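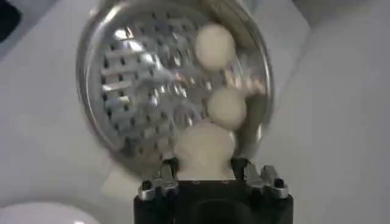

The round grater and three pale little balls, on the kitchen table in September.

I have been meaning to write about the round grater for ages, mainly because so many of you asked about it after the potato dumpling evening, and I kept answering "oh, it's just the flat steel one" as if that helped anybody. So this month's kitchen corner is all about graters, with a bit about rolling things into balls, which is my other great hobby at the moment.

Mine is a plain disc of stainless steel with a smooth, shiny rim all the way around and rows and rows of little raised teeth. It isn't attached to anything clever. I bought it at Mazandarani, the housewares shop behind the bus station, where they keep the graters in the back next to the cake tins and you have to ask someone to reach up for you. I went in for a box grater (my old one had gone wobbly at the handle) and came out with this instead, and I've hardly thought about box graters again.

What I love is the little tooth. It tears more than it slices, so potato comes off nearly as a mush, and hard cheese turns into a fluffy heap that melts the second it touches soup. Ginger is wonderful on it. Carrot is fine if you're after something soft for a cake, but please don't try a salad, I did and we ate it with spoons. Onion works beautifully too, though you will weep, and you'll want to stop while there's still a decent stub between you and the metal. I've lost a bit of knuckle more than once and I still get cocky toward the end of a potato!

Washing it is the only real chore. Rinse it right away, from the back, under a hard stream of water, and most of it comes out. If you forget (I forget) then let it sit in warm soapy water for the length of a phone call and go over it with an old dish brush, always in the direction the teeth point. A sponge just gets shredded and then you're picking yellow crumbs out of the holes until bedtime. Dry it standing up.

Now, the balls. Latifa Younis wrote in after the last newsletter to ask how I get my dumplings all the same size, and the answer is that I don't, not really, but I get closer than I used to. I was always pulling off a lump, rolling it, deciding it was too big, pinching a bit off, and ending up with a bowl of leftover pinches. What works better for me is to make the dough into a log first, cut it in half, then cut those halves again, and keep going until the pieces look like something you'd want on a fork. Then roll the whole lot at once. A kitchen scale would be more accurate, of course, and if you've got the patience, 40 grams apiece makes a nice generous dumpling.

Damp hands help, barely damp, with a bowl of water close by. If your dough sticks even so, it probably wants a rest more than it wants flour. I leave mine under a cloth while I tidy up and it's nearly always better behaved when I come back. Roll gently between your palms with your fingers out of the way, and don't squeeze, or you get those cracks that open up in the pot. If one goes flat on you, just roll it again, they're very forgiving.

For the potato ones I use 4 large floury potatoes, half of them boiled and mashed and half grated raw. Squeeze the raw half in a clean dish towel, over a bowl, and squeeze it harder than seems polite. Let the liquid stand, pour the water off and scrape the white starch from the bottom back into the dough. Add salt, an egg if you like, and enough potato starch to hold it all together. They go into water that's barely trembling, and once they've floated up I give them around six minutes more. My mother did them in broth, and her sister said that was a waste of broth, and the two of them argued about it every fall of my childhood.

Leftovers are best sliced and fried in butter the next morning. I'd make extra just for that.

A few other bits while I have you. The dish towel swap is still going, so if you have a drawer full of ones you never use, bring them along to the next supper and take home somebody else's. Will whoever borrowed the big enamel pot let me know that they've got it? I don't need it back yet, I'd only like to stop looking in the cupboard under the stairs. And I've had two requests for something on pickling, so I'm going to try a small batch of green tomatoes this week and will report back, good or bad.

If you have a grater you swear by, or a way of cleaning one that doesn't involve a toothbrush, write and tell me. I'm also after a good recipe for cheese balls in soup, the kind with a little nutmeg. I had them once years ago and I've never gotten them right since.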